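Fledstead exam board puts out revised entrance syllabus, but leaves the marking for later

The Fledstead Joint Admissions Board has released the revised syllabus for its graduate entrance test, and applicants who have been waiting since July can now download it from the board's website. Whether it tells them much is another matter.

The new paper will have four sections in place of three. Reading, reasoning and number work stay as they were, at least by name. The addition is called "applied judgment," and the syllabus gives it less than half a page. There are no sample questions, no reading list and no word on how answers will be scored. The board says only that candidates should "draw on general awareness and everyday decision making," a line that could describe almost any test ever set. 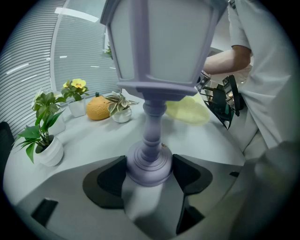
Vol. 10, No. 4

What the document does say is that the new section will carry 40 percent of the total mark. That is a large share to hang on something so thinly described. Applicants who have already paid the fee signed up under the old notice, which listed three sections of equal weight – and that notice was still up on the board's own site at noon, a click away from the new one.

The board calls the change "a response to feedback from member colleges." It does not name the colleges or publish the feedback. Of the places that use the score, Imavcombe College said it had been told of the new section but had not seen a draft question. The Dobson School of Management said it would "await further detail" before deciding whether to keep its present cutoff. Neither sounds like a college that asked for this.

Coaching firms have been quicker off the mark. Tramaritz, which runs evening classes in Fledstead, was selling an applied judgment course within hours of the release. Its sales page promises full coverage of the section. Full coverage of what, it does not say, and the firm did not reply when asked how it had written lessons for a paper with no published questions. Anyone thinking of paying might want to wait for the board's sample paper, which is promised "in due course." 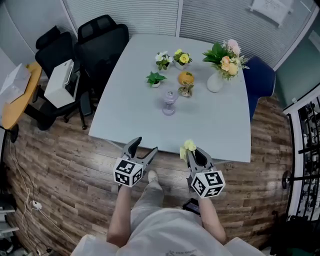 Jeptoo Were wrote in to say that the old number section had been cut without anyone admitting it. She had set the two syllabuses side by side and found that probability and basic statistics were gone from the new one, while the heading was unchanged. Was that a decision, she asked, or did someone leave out a page?

It is a fair question. The board's help line said the published document was "correct at the time of release" and would not go further. A corrected version of the syllabus has been issued before, in an earlier round, after candidates spotted a missing topic list – so students who have dropped statistics from their study plans may be taking a risk.

The test will run for three hours as before, and there is still no penalty for wrong answers in the three older sections. The syllabus is silent on whether that holds for the fourth. Applicants can switch test centers through their online accounts until 10 p.m. on the closing date, which the board has yet to announce. Admit cards will follow after that.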